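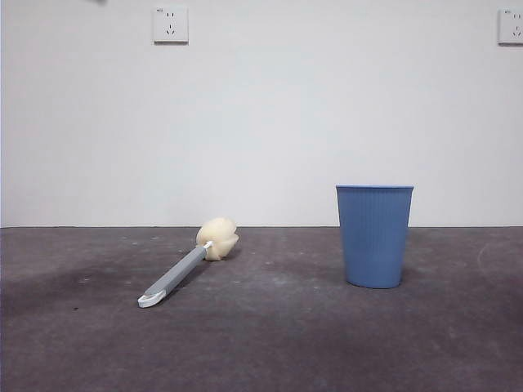 Suqin Kang wrote in to ask whether we'd test the Cellero fingers against the Clegg ones on something other than cubes, since cubes tell her nothing about her own parts. Fair. So the brush and the cup are in the set now, and most of the questions below come from that round.

Gripper bench FAQ
Updated February

Which grippers are in the comparison?
Two for now. Cellero parallel jaw, soft pads. Clegg parallel jaw, hard pads with a rubber skin you can peel off. Same arm, same controller, same speed cap for both. The Etier three-finger is waiting on a mounting plate.

Why a sponge brush?
Soft at one end, stiff and flat at the other, hook on the tip. One object, three different grasps. You find out fast whether your force setting is any good. Squeeze the foam too hard and the readout says you closed all the way, when really you are holding it fine.

And the cup?
Tapered and ribbed. Taper wants to squirt out of hard jaws if you come in low. Ribs help the Cellero pads a bit, don't seem to do much for the Clegg.

How many trials?
500 per gripper, split evenly between brush and cup. Start poses come off a shuffled list, same list for both grippers. We don't skip the ugly poses.

What counts as a success?
Lift, hold, carry to the drop spot, let go. Dropped on the way = fail. Picked up but rotated badly in the jaws = logged seperately, not a fail. Some people want that scored as a fail. Filter the log and do it your way, the column is called "slip".

What are the numbers so far?
Clegg failed 166 of its 500. Cellero failed 40. Before anyone emails: most of the Clegg fails are the cup from the low approach. Take those out and the gap gets a lot smaller. Brush handle is close to a tie.

Do you work on the floor or on a table?
Floor, for this set. Objects go straight on the concrete. Both grippers have to get low for the brush handle, and that's the point, it's thin and flat and the fingertips end up almost touching. Table set is a different download.

My Clegg jaws hit the ground when I try the handle grasp. What did you change?
Approach height, up a hair. Then slow the last bit of the descent. If you have the force sensor option, stop on contact and back off before closing. If you don't, measure it by hand. Rachid Lamrani sent us his settings file and it works, it's in the downloads folder with his name on it.

Where's the camera?
Fixed, off to the side of the workspace. There's no wrist camera in this set. Asked a lot. A wrist view would help with the handle but we wanted both grippers seeing the same thing, and the brackets don't match.

Does the plain background matter?
For detection, yes. White wall and dark gray floor is the easy case. The cup stands out against both. The handle is gray on gray and the detector loses it more than we'd like. When it does it usualy still finds the foam and guesses the rest. Don't expect our detection rates in a busy room.

Which controller?
Zindow, stock firmware. Error 3152 is the one everybody hits. It means the gripper answered too late, nothing is broken. Raise the timeout in the tool settings, restart the controller (not just the program), try again. If it comes back with the Clegg, check the cable seating at the wrist.

Can I swap pads between the two?
No. Bolt pattern is different. Solange Lévesque printed an adapter and got Cellero pads on the Clegg body, says it grips the cup much better but the fingers flex. We haven't tried it.

Is grip force matched?
As close as the two units allow. Clegg steps are coarser. We set it first and brought the Cellero to it. Exact values are in the readme, top of the file.

Will you test suction?
Not with these objects. Foam leaks, ribs leak. Maybe in a later set with boxes.

Can I get the raw logs?
Yes, same folder as the settings. Plain CSV, one row per trial. Video is on request, big files. Ask for Ettore Sanna and say which gripper you want.

Something here is wrong, who do I tell?
Use the contact form, put FAQ in the subject. Mornings are quicker.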